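Packaging Materials and Formats – Course Handout, Unit 2
Rigid Composite Containers for Dry Snacks
Prepared by Anežka Machala, revised by Lok-yiu Tu

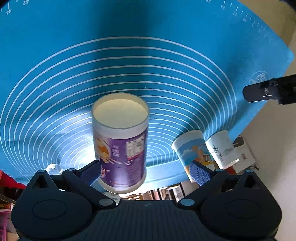
Figure 1. Cylindrical snack canister, open, with purple label and nutrition panel.

1. Scope
This unit covers upright cylindrical containers for stacked or loose chips. Flexible bags are covered in Unit 3. Students should have read the Čierny notes on moisture transfer before the Wednesday session.

2. Terms
Body: the wall of the cylinder, usually spiral-wound paperboard in this class of package.
Liner: the inner layer facing the product. It supplies most of the moisture and grease barrier.
Rim: the finished upper edge. It carries the membrane seal and, on most formats, a snap-on lid.
End: the closure at the base, commonly metal or paperboard.

Material cannot be assigned from a photograph. The interior in Figure 1 is creamy white and the rim is white, but color alone does not identify a liner. Record the appearance and leave the material field blank until a section has been cut.

3. Label layout
A cylinder has no flat front panel. Only part of the circumference can be read from one position, so the layout is planned as a continuous strip and then divided into zones. In Figure 1 the product image (golden, curled chips) is to the left of the white Chinese characters, and the nutrition panel is to the right. Red and white graphic elements are placed lower down.

Small text on a curved wall becomes harder to read toward the sides. Tables should be set narrow and tall where the applicable labeling rules permit.

4. Worked calculation
The Stirnudden practice can has a height of 235 mm. The label strip stops short of the rim by 2 mm and short of the base by 17 mm.
Printable height = 235 – 2 – 17 = 216 mm
Strip length equals the outer circumference plus the overlap at the seam. Measure the circumference with a paper tape. Do not derive it from the inside diameter – wall thickness introduces an error.

5. Bench exercise
Work in pairs. Allow roughly 20 minutes.
a) Stand the canister upright on the mat and sketch the label as an unrolled strip.
b) Mark the seam, the product image and the nutrition panel.
c) Note any text that crosses the seam.
d) Inspect the rim for dents and membrane residue.
Enter results on the Prorkia sheet and return it to Jean Matheson.

Reading for next unit: Mesalstead reader, section on laminated films.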